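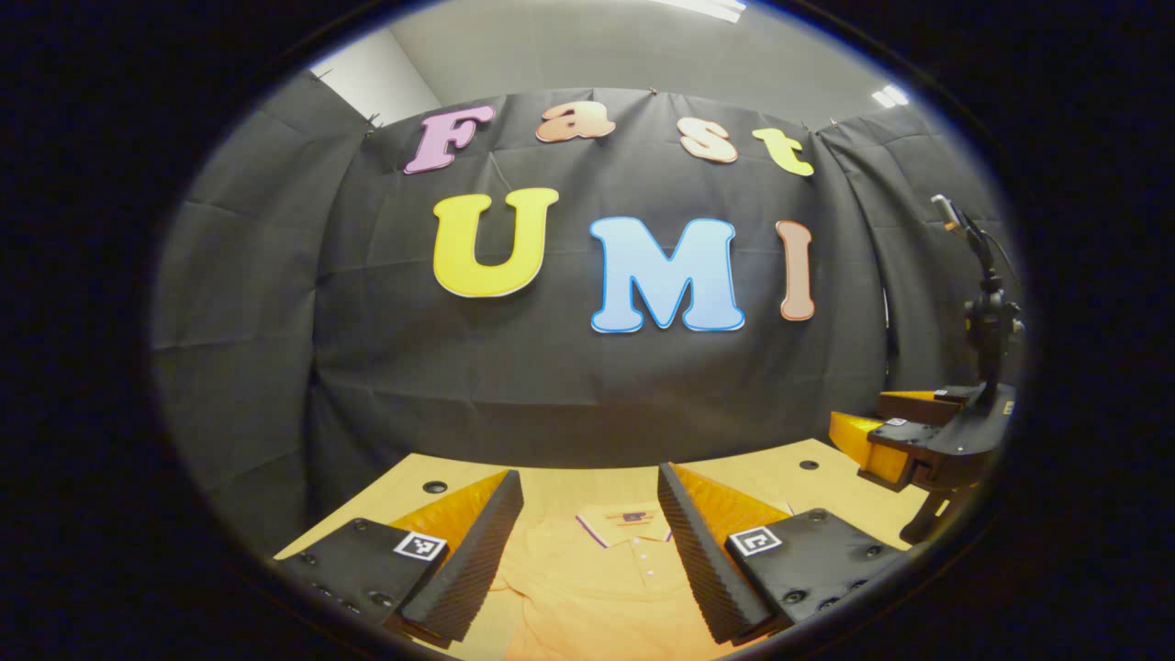 Orange polo shirt on the table, cut-out letters on the backdrop.

Section 4. Entering a petition or rally in the Proment archive database

Read this section before you type anything. Most of the bad records in the Suksawat collection on the nineteenth-century franchise campaigns came from people who trusted their source too quickly, and the software will not stop you from doing the same.

4.1 Creating the record

1. Open Proment and choose New Event. Pick Petition, Rally or Procession. Do not use Other. It was added at the request of Dulteck and has collected mostly duplicates.

2. Enter the place as the source spells it. The modern spelling goes in the second box.

3. Enter the date. If the newspaper says "Monday last," work out the date from the issue and tick Inferred.

4. Type the name of the newspaper or pamphlet in full. "Local press" is rejected, or is supposed to be. Check that yours was not accepted by mistake.

Note: The Suggest Date button guesses from nearby records. If those are wrong, so is the guess. I-seul Lim tested it on 100 entries and has left it switched off on her own machine ever since.

4.2 Attendance and signatures

5. Put the claimed figure in Claimed. Every campaign paper rounded up, and every hostile paper rounded down, so you will need both where both exist.

6. Put the name of whoever made the claim in Claimed By. A reform society reporting on its own meeting is an interested party, however sober it sounds.

7. Leave Accepted blank unless you have a second source that did not copy the first. Provincial papers lifted paragraphs from one another all the time. Two papers with the same sentence count as one source.

8. For petitions, enter the number of sheets as well as the number of names. Roughly 20 names to a sheet is a fair check on the hand-ruled ones in this collection. A total far above that should be marked Query.

Caution: Do not average the claimed figures. Earlier versions of this guide told users to do so, and the results looked exact and meant nothing. Records averaged under the old rule show a gray bar and still need to be redone.

4.3 Linking people

9. Search for the speaker before adding a new one. Try initials, titles and misspellings.

10. Link two people only if the occupation or address matches. A shared surname in the same town is not evidence.

11. Set Confidence from 1 to 5. If you are about to choose 5, read the source again. Rattana Kamolrat reviews every 5 and sends many of them back as a 2.

4.4 Saving

12. Press Save, then reopen the record and look at the notes box. Long notes are cut at the first line break - Grendach says this was fixed in March, but check anyway.

13. Export a copy at the end of each session. Files with more than 100 records should be split first, as the export may drop the last few without a warning.

Continue to Section 5 for handbills and broadsides.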